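Flultico Lightweight Partition Blocks: Frequently Asked Questions

What are the blocks used for?
Flultico blocks are gypsum-based units for non-load-bearing interior walls. They are not suitable for exterior walls, foundations or retaining walls.

How many blocks come on a pallet?
A full pallet holds 119 blocks. We do not split pallets at the Redstead yard. The Salem yard sells single blocks at the counter.

How much does a pallet weigh?
A wrapped pallet weighs 1,710 pounds. Check the floor rating before you set one down on an upper story.

Do I need a special adhesive?
Yes. Use a gypsum block adhesive mixed with clean water. Cement mortar does not bond well to the block faces and will void the warranty.

How long should the first course set before I continue?
Leave it for 6 hours. Check it for level again before laying the second course.
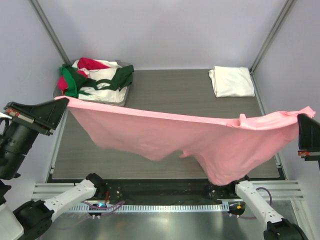 Can I cut the blocks by hand?
Yes, with a coarse-toothed saw. A square and a pencil line on both faces will keep the cut straight. Wear a dust mask and eye protection.

What goes between the top course and the ceiling?
Leave a gap of three-quarters of an inch and fill it with flexible foam. A rigid fill passes movement from the slab into the wall and the joints will crack.

Can the blocks be used in a bathroom?
Use the water-repellent version, sold as Gadorov. Tile directly over it after priming. Areas inside a shower also need a waterproof membrane.

Can I hang cabinets on the wall?
Yes, with anchors made for gypsum block. Drywall anchors will pull out. For heavy wall units, ask us for the fixing sheet.

How should I store blocks on site?
Keep them indoors, off the floor, with the wrap on until you need them. Blocks that have gotten wet must dry completely before they are laid.

Who do I contact about a large order?
For orders over 3,520 blocks, write to Valbona Stoyanova at the Redstead office. Technical questions go to Ansel Ambrose in Salem. Both offices close for inventory in July.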